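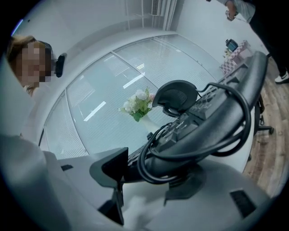 Section 4: Connecting a Keyboard to Your Brollow Label Printer

The Brollow prints labels without a computer, provided you give it a keyboard. Any plain wired USB keyboard will do. Wireless ones may work, in the sense that many things may happen.

Before you start

You will need the printer, its power brick, a wired keyboard, and one roll of Beltik label stock. If your keyboard has been living in a drawer, set aside a few minutes to part it from its cable.

Caution: Do not plug the keyboard into the port marked SERVICE. It fits perfectly. It does nothing except make the printer beep until you pull the plug.

Connecting

1. Switch the printer off at the back. The button on the front only puts it to sleep, and it sleeps lightly.

2. Unwind the keyboard cable all the way. Tight kinks near the plug are the usual cause of error 19.

3. Push the plug into the port marked KEYS. If it won't go in, turn it over. If it still won't go in, turn it back to the way you had it the first time.

4. Switch the printer on and wait for the green light. Amber means it is thinking. Red means it has finished thinking and you should see Section 9.

5. Press Enter twice. The display shows READY and the date. The date will be wrong.

Setting the date

6. Hold down F2 until the display blinks.

7. Type the month, day, and year with no spaces, then press Enter. Printers shipped before December ask for the day first and don't mention it.

8. Press Esc to leave the menu. Pressing F2 again also leaves the menu, but takes your date with it.

Printing a test label

9. Type up to 105 characters. The printer will accept more and quietly drop them.

10. Press F5. One label comes out, followed by a blank one. The blank one is normal. We have been asked about it a great deal.

11. If the text runs off the right side, press F7 and choose a smaller size.

Note: The memory holds 177 saved labels. When it is full, each new label replaces the oldest, with no warning. If you have a label you are fond of, print a spare and stick it inside the lid.

Note: Clean the print head every 2,000 labels with the felt pen supplied. If the felt pen was not supplied, a cotton swab and a little rubbing alcohol do the same job. Switch the printer off first and let the head dry before you load the roll.

If the keyboard does not respond

Check that Num Lock lights up when pressed. No light means no power, so go back to step 3. If the light works but nothing appears on the display, set the layout to US under F3. It leaves the factory set to Automatic — a word we now regret.

Section 5 covers loading the roll.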